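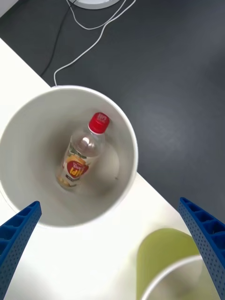

Gayan Sivakumar reckoned the sorting task was harder than anything his group had done the year before, and he told us so before we had our visitor stickers on. The bottles were the trouble, he said. A box has sides you can plan for, but a bottle rolls, and a clear one is hard for the software to find in the first place.

We were at the Trinwood campus for the student robotics open afternoon. I went with two other parents from our primary school, where we are trying to work out whether to start a robotics club in June. What follows is for the families who asked for notes, and for the teachers who couldn't get away.

Getting there
Parking is at the back, off the service road. The front car park is for staff only and the sign is easy to miss. It is a short walk to the engineering building, and the workshop is on the ground floor, so there are no stairs. Prams were fine. Sign-in took a few minutes and the coffee was free.

What the students are doing
The class is a one-semester elective for second and third years. Students work in groups of six, and each group has its own bench and arm for the whole term. The project this year is called Plindis. A group has to get its arm to pick up ordinary household packaging and put it into the right container, then take it out again when asked. The second part is worth more marks than the first.

We spent most of our time at one bench. The table is white and so are some of the containers, and that makes the edges difficult for the camera. The group had asked about using a coloured mat and were told no. The fingers on their gripper are blue and ribbed, with rows of small holes in them. One of the students said they had started the term with hard fingers and found that bottles shot out sideways when squeezed. Softer ones were better, but they bent when the arm came in at too steep an angle.

The camera is down at the wrist, so the arm sees what it is about to pick up from very close. We watched the picture on a laptop. A plastic bottle with a red cap was lying tilted in the bottom of a round white container, and the students were discussing whether to go for the cap or the neck. The cap is the easiest thing to find because of the colour. The neck gives a better hold. There was a fair bit of disagreement about this and I gather it had been going for weeks.

The first try we saw missed and closed on nothing. The second caught the rim of the container and the student with the stop button used it. The third one worked, and the bottle came up and was set down on its side. Each try is written up in a logbook with the settings and a sentence on what happened. Their logbook was up to 584 entries. They have a success rate of 71 per cent on bottles over the last fortnight, and better on cartons. I appreciated that they gave us the number without being asked to.

The competition
At the end of semester the groups compete for the Kaimal Cup, a wooden trophy kept in a cabinet by the door. Each group gets 10 minutes and a mixed set of items it hasn't practised with. Touching the arm costs points. Knocking over a container costs more. The public can come and watch, and high school students are encouraged to.

There is also a written report, which Gayan said most students dread. It is marked on how well they explain what went wrong. He tutored the class last year after taking it himself and now runs the bench sessions.

The other benches
We had less time for these. One group was working on stacking cups and had a queue of kids in front of it, mine included. Another had its arm in pieces with a cable fault, and the students were happy to show people the inside of the joint. The far bench was running the Wurport simulator, where you can try a grasp on screen before sending it to the real arm. My daughter had three goes with this and would have stayed for more. A cut-down version runs in a web browser and can be used at schools at no charge, so that may be our starting point.

Questions we asked
Is any of this suitable for Grade 5 and 6? The arms, no. They are too expensive and need someone trained standing beside them. The tutors suggested a small kit gripper on a fixed stand, worked by hand controls, with the same sort of sorting task. Kids can do the logbook as well, and they recommended starting that from the first session.

How much programming do you need? The university students come in with one unit of it. For primary age, block coding is enough for the first year.

Do the groups share code? Yes, up until two weeks before the competition, and then they have to stop.

Would they visit us? Possibly. They can bring a laptop and one gripper – without the arm – if we have a room with a big screen and give them a month's notice. I have said the library would do.

A few practical notes
Closed shoes are required in the workshop and they do check. One boy in sandals had to watch from behind the glass. It is noisy near the compressor, so bring earmuffs if your child is bothered by that. The toilets are down the corridor past the lifts. Food is not allowed at the benches but there are tables outside.

I have a copy of the task sheet and the scoring rules, and will leave both at the school office. If you would like to help with the club, put your name on the list there as well.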